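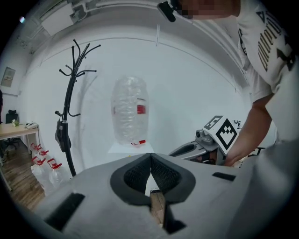

La gamme Plevano de Junier regroupe des socles bas destinés aux pièces de séjour, aux entrées et aux petits espaces d'accueil. Le plateau rectangulaire reçoit des objets courants posés debout : carafe, lampe, plante en pot, grande bouteille d'eau. La version blanche, placée devant un mur de même teinte, laisse ressortir l'objet posé, à l'exemple d'une bouteille transparente à étiquette rouge ; à côté d'un portemanteau en métal noir, le contraste est plus marqué et la référence Himen, de teinte noire, peut être préférée.

Caractéristiques

Référence : 2433
Désignation : socle rectangulaire Plevano
Largeur : 400 mm
Finitions : blanc mat, noir mat (Himen)
Usage : intérieur uniquement
Charge maximale, répartie : 7 kg
Garantie : 2 ans
Conditionnement : à plat, visserie comprise

Mise en place

Le socle se pose sur un sol plan et sec. Sur parquet, coller les patins de feutre fournis avant la première utilisation. Laisser un jeu de quelques millimètres entre le chant arrière et la paroi. Devant une paroi courbe, régler l'écart sur le point le plus proche et ne pas chercher à plaquer les angles. La fixation murale est facultative ; l'équerre correspondante est vendue séparément sous le nom Robles.

Les récipients remplis se placent au centre du plateau. Les objets hauts à base étroite ne doivent pas être posés en bordure. Ne pas s'asseoir ni monter sur le socle.

Entretien

Chiffon doux, légèrement humide, puis essuyage à sec. Les produits abrasifs et les solvants marquent la finition mate. Essuyer sans attendre l'eau répandue au pied d'un récipient, en particulier le long des chants. Contrôler le serrage des vis après un mois d'usage.

Disponibilité

Finition blanche : en stock. Finition noire : réapprovisionnement en juillet. Les commandes par lot et les demandes de fiche de montage sont traitées par Hedvig Grønli, service technique. Indiquer la référence et la finition dans toute correspondance.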